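Planning and Local Government, Unit 7
Handout: Planning obligations and the timing of infrastructure
Course leader: Olga Riquelme

Reading before the seminar: Paredes on viability, chapter 2, and the Gernside agreement (extract in the course pack). Bring the extract with you.

1. Terms

A planning obligation is a legally binding promise attached to land. It is normally made by agreement between the landowner and the planning authority, though an owner may also offer one alone, in which case it is called a unilateral undertaking. The obligation binds later owners of the land as well as the person who signed it.

A condition is attached to the permission itself. It cannot normally require a payment of money. Where the same result can be reached by either route, the authority should use a condition.

2. The three tests

An obligation may be a reason for granting permission only if it is necessary to make the development acceptable in planning terms, directly related to the development, and fairly related to it in scale and kind. Students often run the first and second tests together. A new bus shelter may be directly related to a site and still not be necessary.

3. Triggers

Most obligations fall due at a trigger, usually the start of work or the occupation of a stated number of dwellings. The Gernside scheme is for 300 homes. The primary school payment is due before the occupation of dwelling 153, and the road junction must be finished before anyone moves in. Late triggers help the developer's cash flow. They also leave early residents without services, a point made at length in Ledesma's objection.

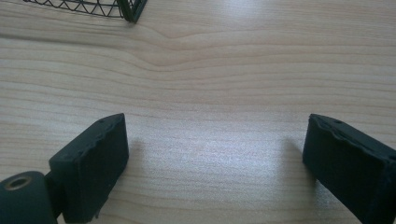

What happens if the money is paid but the council does not spend it?

The agreement usually sets a period for spending, and any balance left at the end is returned to the payer, with interest where the agreement says so. At Gernside the period is 15 years for the school payment.

4. Changing an obligation

The parties may vary an obligation by agreement at any time. Without agreement, the owner must wait for the relevant period to pass before applying formally. The test is then whether the obligation still serves a useful purpose, or would serve it equally well as modified.

5. For the seminar

Cáceres and Bravo disagree on whether viability should be reopened after permission. Prepare a one-page note setting out both positions and apply them to Gernside. Notes are due on 10 December 2019.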